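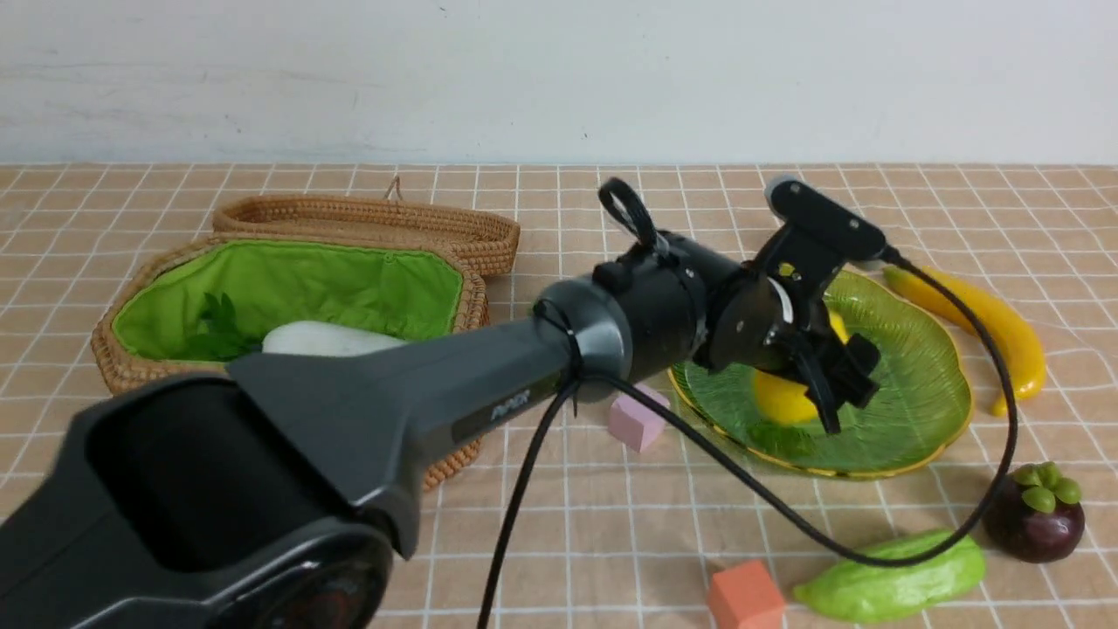 Arm over the test table, gripper at the plate, camera lead on the cloth.

Ticket: wrist camera drops out during pick and place
Project: Claltoveck (home build, spare room)
Opened: 5 Dec 2020
Status: open, workaround in place
Parts: arm controller by Bouazza, wrist camera by Viketti, gripper driver by Tavance

Symptom
Camera stream stops when the wrist turns past a certain angle. Log shows "device disconnected", then a reconnect after 5 seconds. Arm and gripper carry on as normal. The planner keeps using the last good picture, so the next grasp goes to the old position.

How often
17 dropouts in 2,000 logged moves. All of them on moves between the basket and the plate. None with the arm parked and the stream left on overnight.

Tried so far
1. Swapped the USB port on the PC. No change.
2. Dropped the frame rate by half. No change.
3. Went back to the camera firmware from May. No change, so put the current one back.
4. Ran the camera from a powered hub. Fewer dropouts, but the run was too short to count.
5. Moved the wrist by hand with motors off and watched the log. Dropout on demand when the lead is pulled sideways at the camera end.

Item 5 points to the plug or the first few centimetres of cable. The lead goes from the camera module down in a long loop over the table, past the plate and back to the arm. It lies across the chayote at present. Enough slack, but the loop drags on the cloth and loads the plug from the side. The other black cable, hanging from the wrist joint, has not been tested.

Workaround
Wrist rotation limited to 19 degrees either side of centre. No dropouts so far. The lemon on the green plate can still be reached, the far side of the basket cannot.

Also changed: planner now stops if the newest frame is older than one second. This should have been in from the start – will stay in after the fix.

To do
– right-angle plug for the camera end
– clip the lead to the forearm, leave a short loop at the wrist
– repeat the full run with the rotation limit off
– check whether the hub makes any difference with the new lead

Leave open until the full run is clean.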